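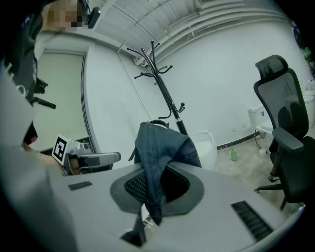 Dark blue denim over the back of the mesh chair.

Wednesday, February

Lustent fixative, second go. The sales sheet says one soak stops indigo rubbing off onto light upholstery, car seats, bags and so on. I have read that sentence about enough products by now that I want to see it on our own cloth before anybody puts it on a label.

Cut strips from the Sasby roll (the heavier one, unwashed). Half went in the fixative bath at 40 C for 15 minutes, which is what the sheet calls for, and half in plain water, same temperature, same time. Gordon asked why bother with plain water. Because last time we compared treated cloth to cloth straight off the roll, and a warm soak alone takes out a lot of loose dye. I don't think that test told us anything and I have crossed it out on the previous page.

Line dried overnight. Rubbed with white cotton squares on the hand crank, dry first, then damp.

Dry rub: can't separate the two. Darlene sorted the squares with the labels turned down and put 2 of the treated ones in the worse pile.

Damp rub: treated squares a little paler. Malathi sees a full grade on the gray scale, I see half a grade if I'm being generous. She read hers by the window and I read mine under the bench lamp, so neither reading counts. Redo both under the lamp.

Lurdes rang the supplier. They say our water may be too hard and we should add their softener. Maybe so, but the sheet doesn't mention hardness anywhere, and the softener is sold separately. Asked for their own rub results with the control included. They have offered a brochure.

Garnet still wants to order the big drum before the price goes up. I'd hold off. Half a grade on a damp rub won't save a cream sofa.

Still to do:
- repeat damp rub, 4 strips each way, one reader
- same again after a home wash, cold, no softener
- find out what Wong used on the last batch, it crocked less than this and had no fixative listed
- label the second bath, it looks exactly like the rinse water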